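Our visit to the Bruneck open day

For the last part of our project we went to the September open day at Bruneck, and I am so glad we did, because reading about robot arms for weeks is one thing and standing next to a pair of them is quite another! Sena Nyarko, who showed our group round, was very patient with us and let us stay at the drinks table long after the others had gone for lunch. The job there is a simple one to explain - cans and bottles, a shelf, and two arms that have to share the work without getting in each other's way. She told us they had recorded over 2,000 tries at it so far, which made our own little test in the school lab feel rather small. I asked far too many questions about the grippers (sorry, Sena) and filled most of my notebook.
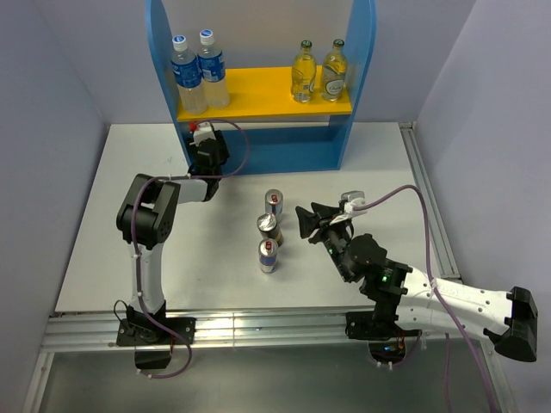 Ankit Pant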